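Réfrigérateur de l'office, niveau 2 : relevé de rangement

Galerie tenue par Miyuki Honda et Nnamdi Omoregie, atelier Stallaren

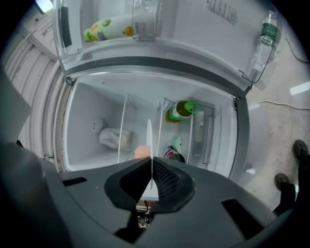 L'appareil dessert l'office du deuxième niveau, partagé entre l'atelier et les bureaux Tarnonau. Il a été repris en juillet, après deux saisons d'usage sans règle de placement. Le relevé qui suit porte sur les contenants couchés, les contenants debout, les séparations verticales et l'état des joints. Il sert de base à la fiche de rangement affichée dans le couloir, dont la version précédente ne distinguait pas la porte de la cuve.

L'inventaire général de l'office compte 57 lignes, toutes zones confondues (placards, réserve sèche, froid). Le réfrigérateur en occupe 17. Les notes ci-dessous reprennent les lignes du froid par zone et par type d'objet. Les cotes sont en centimètres, les masses en grammes.

Contre-porte

Bouteille blanche à décor de fruits jaunes et verts, couchée dans la zone haute de la porte. Position tolérée pour un contenant fermé dont le bouchon a été vérifié. Pour un contenant entamé, la position debout est obligatoire, quelle que soit la place restante.

Pichet transparent, à droite de la bouteille blanche. Les pichets sont vidés et lavés le mardi soir. Le couvercle, lorsqu'il existe, est lavé séparément et remis en place une fois sec.

Bouteille d'eau en plastique transparent, étiquette verte à lettrage blanc, placée dans le balconnet de porte. Les bouteilles personnelles portent des initiales au marqueur sur le bouchon. Sans initiales, elles sont considérées comme communes.

Rail du balconnet. Pièce translucide, terminée par un petit clip sombre. Le clip travaille à chaque retrait du balconnet : dégager d'abord le côté opposé, puis soulever à la verticale. Une pièce de rechange est conservée dans le tiroir des consommables, sous la référence interne 1406.

Étiquette imprimée sur le panneau de porte. Ne pas la décoller et ne pas la recouvrir. Le nettoyage à cet endroit se fait au chiffon humide, sans solvant ni éponge abrasive.

Joint de porte, caoutchouc gris foncé. Entretien mensuel à l'eau savonneuse tiède, rinçage, séchage complet. Les plis se nettoient au coton-tige. Le contrôle de serrage se fait avec une feuille de papier prise dans la fermeture, en quatre points : elle doit opposer une résistance nette à la traction. Un point faible est noté sur la fiche et recontrôlé la semaine suivante, avant toute demande de remplacement.

Cuve, partie gauche

Linge blanc froissé, posé en bas contre le fond. La fiche admet un linge propre dans cette zone pour envelopper les herbes et les salades. Changement deux fois par semaine. Un linge laissé au contact de la paroi du fond peut y adhérer par le givre : le décaler de deux centimètres au moins.

Objet rond orange, vraisemblablement un fruit, à droite du linge. Les fruits entiers restent admis à l'unité dans la cuve. Au-delà de trois pièces, ils passent dans la corbeille de la réserve. Les fruits coupés vont en boîte fermée, avec l'heure de coupe.

Cuve, centre

Assiette blanche rangée sur chant. Le rangement vertical concerne les assiettes vides mises à refroidir pour le service de midi. Intervalle minimal entre deux assiettes : trois centimètres. Aucune assiette garnie n'est admise dans cette position, cela va sans dire, mais la question a été posée par écrit.

Séparations verticales en fil mince. Elles divisent la cuve en sections et fixent l'affectation des places : linge et produits frais à gauche, vaisselle au centre, bouteilles à droite. Sorcha Swanson a proposé de réserver une section supplémentaire aux préparations du traiteur Gosling. La proposition est à l'essai les jours de livraison, les barquettes étant retirées avant 18 heures.

Cuve, partie droite

Bouteille à bouchon vert, à l'horizontale, dans la zone supérieure. Même règle que pour la contre-porte : position couchée réservée aux contenants fermés et étanches. L'essai d'étanchéité consiste à coucher la bouteille dix minutes sur un papier absorbant, hors de l'appareil.

Parois et structure

Parois intérieures blanches, éclairage interne. Lavage au bicarbonate (une cuillère à soupe par litre d'eau), de haut en bas, appareil débranché. Durée constatée pour l'ensemble de l'opération, vidage et remise en place compris : quelque 73 minutes à deux personnes. Seule, Tamunoemi Amadi conseille de procéder par section et de garder les produits sensibles en glacière.

Charnières, aux deux angles supérieurs de l'ouverture. Dépoussiérage au pinceau sec. Pas de graisse alimentaire, pas d'huile en aérosol. En cas de frottement ou d'affaissement de la porte, prévenir Manikandan Kurup avant de toucher aux vis.

Contre-porte, face intérieure en plastique gris-blanc pâle. Les traces de calcaire s'enlèvent au vinaigre dilué de moitié, suivi d'un rinçage. Éviter tout contact prolongé du vinaigre avec le joint.

Notes de mise à jour

Les mots « clayette » et « séparation » étaient employés l'un pour l'autre dans la fiche précédente. La clayette est désormais le plan horizontal, la séparation l'élément vertical. Le mot « balconnet » désigne uniquement le bac de la contre-porte.

Température de consigne : 4 °C, relevée au thermomètre Stotov posé au centre de la cuve, le matin avant la première ouverture. Un écart de deux degrés sur deux relevés consécutifs entraîne une vérification du joint, puis du dégagement à l'arrière de l'appareil (cinq centimètres au minimum).

Les lignes de la réserve sèche feront l'objet d'une page séparée. Corrections et compléments à transmettre à Miyuki Honda, en précisant la zone et le numéro de ligne.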